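About Kimis

Kimis is a baking school and wholesale bakery in Flandville. We teach adults to bake for a living or for their own table, and the bread and pastry made on the premises goes out to cafes, two grocery stores and our own counter at the front of the building. The school and the bakery share the same ovens, the same flour and mostly the same people.

How we started

Naa Gyamfi opened Kimis as a bakery with one deck oven and a secondhand mixer. She had worked eleven years in hotel kitchens and wanted regular customers she would see more than once. The first location was a narrow storefront on Brekke Street, next to the shoe repair. It sold sandwich loaves, dinner rolls, and sweet buns made from her aunt's recipe, and it usually sold out of the buns first.

The teaching came later. Customers asked how the rolls were made, and Naa began holding a class in the back after the morning bake was finished. It had room for four people if nobody minded standing close to the flour bins. The classes filled by word of mouth, and after a couple of years there was a waiting list longer than the storefront could ever have handled.

We moved to the present building on Fotbridge Road when the lease on Brekke Street ended. It had been a printing shop and then a carpet showroom. The floor was strong enough for the ovens, the loading door was already there, and the rent was something we could pay. The building is 3,642 square feet, most of it production space. The classroom takes up the front corner and the counter is beside it.

What we make

The daily list is short. We bake a white sandwich loaf, a whole wheat loaf, a seeded rye, dinner rolls, burger buns, and baguettes. On the sweet side there are cinnamon rolls, yeast donuts, fruit hand pies, a plain pound cake, and the sweet buns from the first shop. We add a few things in season. Peach hand pies come in July and run until the orchard we buy from is picked out. Stollen is made to order in the winter and has to be requested ahead.

We buy bread flour from one mill and rye from another. Butter is unsalted. Eggs are delivered in the shell and cracked here. Our doughs are mixed the evening before and held cold overnight, then shaped starting at 3 a.m. The first delivery leaves at 5:30 and the counter opens at 7.

We do not make wedding cakes or sugar work. We get asked often, and we keep a list at the counter of local bakers who do it well.
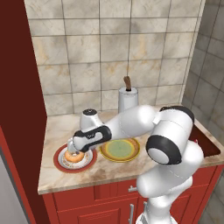
Wholesale accounts are set up by phone or in person. There is a minimum order for delivery but none for pickup. Standing orders can be changed until noon on the day before. We bill every two weeks and would like to hear from you early if a payment is going to be late, so that we can work something out before the next invoice.

The school

We offer two kinds of instruction. Short classes run for one evening or one morning and cover a single subject, such as pie crust, enriched dough, or sourdough for people who have already killed a starter or two. No experience is needed for these, and everything is supplied except an apron. You take home what you make.

The long course is for people who want to work in a bakery. It lasts 9 weeks and is held in the mornings, alongside our own production. Students learn scaling, mixing, shaping, proofing, and oven work, then pastry doughs and frying, and finally costing and ordering. The last part is the least popular going in. Former students tell us it is the part they use most, especially those who went on to open a business.

Students on the long course work with the bakery crew for part of each day. Their bread is sold only if it meets the same standard as ours. Bread that misses the standard but is good to eat goes home with students or to the food pantry on the next block.

Tuition for the long course is $3,246. It covers ingredients, a set of hand tools that you keep, and the printed course book. It does not cover shoes, and you will need closed ones with a good sole. Payment can be split into three parts at no extra charge. We hold one place in every course for a student who pays half, and applications for that place are read by Naa and one of the instructors.

Who teaches

All of our instructors also work in production. We decided on this when the school began and have kept to it. A person who shaped rolls this morning knows how the dough is behaving in this week's weather, and can tell a student what to change.

Naa teaches the first week of every long course and the evening class on sweet dough. The remaining weeks are divided among the bread, pastry, and oven leads. Each of them came up through the course or through the crew. Guest teachers come in a few times a year for subjects we don't know well enough ourselves. Last year those were laminated dough with whole grain flour and flatbreads.

Class sizes are small because the benches are small. The short classes take ten people and the long course takes eight. If a short class has fewer than four sign-ups we cancel it and return the fee in full.

Where students have gone

To date, 896 people have taken a short class or finished the long course. Many of the short class students are neighbors who bake at home and have no plans beyond that. Of the long course graduates, some work for us, some work in grocery or hotel bakeries in the area, and several run their own shops. One supplies hot dog buns to the ballpark. Another went back to accounting and now does our books.

We keep a board near the classroom door with job openings sent in by other bakeries. Anyone may post on it and anyone may read it, including people who have never taken a class here.

How we work

Everyone on the payroll is paid by the hour, and the training period is paid at the full rate. Shifts are posted three weeks ahead. The early shift is hard on family life and we rotate it unless someone asks to stay on it, as two people have.

Bread left at closing is sold at half price the next morning from the rack by the door. Whatever is still there at noon goes to the pantry. Dough scraps and stale ends are picked up by a pig farmer, who brings the tubs back clean.

Allergies

Wheat, milk, eggs, soy, sesame, and tree nuts are all used in this building, in the same room and on the same equipment. We can tell you what is in a recipe, but we cannot promise that any product is free of traces. We do not use peanuts. Please tell us about an allergy when you sign up for a class, and call first if it is a serious one.

Visiting

The counter is open from 7 a.m. to 2 p.m., or until the shelves are empty. Parking is behind the building, and the entrance to the lot is on the side street past the laundromat. The front door has a ramp. The classroom, counter, and restroom are all on one level.

Anyone thinking about the long course is welcome to spend a morning watching production before applying. Ask at the counter or leave a message on the office phone. We will give you a hairnet and a stool, and you can stay until the last tray is out. Most people come between 6 and 9 a.m., when the rolls are being shaped and the second bake is going in.

Applications for the long course are one page. We ask what you have baked, what you want to do with the training, and which mornings, if any, you could not attend. Replies go out by mail within two weeks.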